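### 4.2 Tool-roll stowage

The stowage task was chosen to test whether a policy trained on wrist-camera images can handle slender tools held by a soft, compliant fixture. Tweezers are placed in the slots of a fabric roll. The slots deform when touched, and their openings are hard to see from directly overhead. An episode is scored as a success if the tweezer remains in its slot after the fingers open and the arm retracts.

We collected 1318 teleoperated demonstrations with the Markis arm. Of these, 1027 were retained for training; the others were dropped because the wrist stream lost frames or the operator restarted partway through. Demonstrations were recorded at Kutport in March by two operators, who were told to vary the order of the tools but not the approach angle. The roll was laid out again by hand between episodes, so the seams are seldom straight and the flap rests at a different angle each time.

The policy receives the wrist image, the finger opening and the end-effector pose, and outputs a chunk of 8 actions. No depth signal is used. We compare it with the Teneo baseline, which receives the same inputs but predicts single actions.

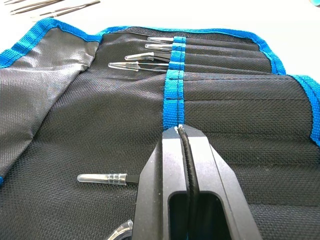 **Figure 5.** Wrist view during the stowage task. A black item, apparently a tweezer handle, is held between the fingers at the blue strap. Four capped tweezers are stowed in the upper pockets.

Rhun Griffiths objected, on reading a draft of this section, that success at the strap says little about slot finding: once the tool is under the elastic, friction will hold it whether or not the tip has entered the pocket. We accept the point. The scores were therefore split into two stages, strap entry and pocket entry, and the second was judged by lifting the strap by hand after each trial.

The split changes the ranking at only one stage. For strap entry the two policies are close, and we do not claim a difference. For pocket entry the chunked policy is better on every roll layout tested. The baseline tends to stop when the tool first meets the fabric, then corrects sideways, which drags the slot closed. The chunked policy commits to the full insertion stroke and more often reaches the end of the slot.

Two failure types remain. In the first, the fingers press on the roll before the tool is aligned, and the weave bunches ahead of them. In the second, the grasp is too close to the tip and the strap blocks the fingers. Both are more frequent with dark tools, where the contrast between tool and fabric in the wrist image is low. Adding a side camera reduced the first type and had no clear effect on the second. Results with the side camera are reported separately in Section 5.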